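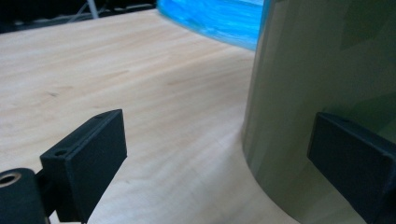
Forums > Celebrity & TV > Style Talk > Carretero's fringe at the Prilgate premiere

19 replies · 1,108 views · 2 min read

marrowfat
Has everyone seen the fringe? She turned up to the Prilgate premiere on Friday with it cut straight across, well above the eyebrows, and the colour taken down to nearly black. I've watched her since the first series of Plevholm and she has had the same long layers all that time. I don't like it. It makes her look cross.

dunnock_77
I think it's great. She has the forehead for it and most people don't. The green coat was a bigger problem, the sleeves were down past her knuckles.

TillyOnTheTram
It's a wig. Look at the parting in the close-ups, there isn't one. She's filming the second Prilgate in February and they'd never let her cut it now.

marrowfat
Could be. She had a wig for the hospital episodes of Plevholm though and you could spot it a mile off. This one moves.

TillyOnTheTram
Wigs have got better since then. A decent one costs more than 400 quid and a studio pays a lot more than that.

Pelham Bob
The stylist is Tadeusz Czerwiński, same man who did the short crop on her for the Geditz adverts. He put up a post at 11 at night after the premiere saying "four hours, two cups of tea, one fringe". He doesn't mention a wig and he normally does say when it's one.

dunnock_77
Four hours for a fringe?

Pelham Bob
The colour as well. Going that dark from blonde they have to put warm tones back in first or it comes out greenish. My sister did hair for years.

ottoline
Can I say that I don't think the Geditz crop was real either. She was on a chat show the same week with it tied back.

Pelham Bob
The chat show was recorded earlier. They said so at the start.

ottoline
Fair enough, I missed the start.

marrowfat
Anyone know what shade it is? I don't want the fringe but I'd have the colour.

TillyOnTheTram
If it's a wig there's no shade to ask for.

dunnock_77
Tilly, give it a rest. Marrowfat, ask for a cool dark brown and take the photo in with you. Don't say black or you'll get black. I paid £117 for mine last time, cut included, and it went red at the ends after a few weeks, so ask about a gloss too.

marrowfat
Thanks. That's more than I pay now but I'll see what my usual place says.

Hesketh
I came in to read about the film. Is it any good?

ottoline
Too long, but she's good in it. Her hair's still blonde all the way through.

TillyOnTheTram
She's got to match that for the second one. So, a wig, one way or the other.

Pelham Bob
I'll give you that. She'll need one in February even if this is her own.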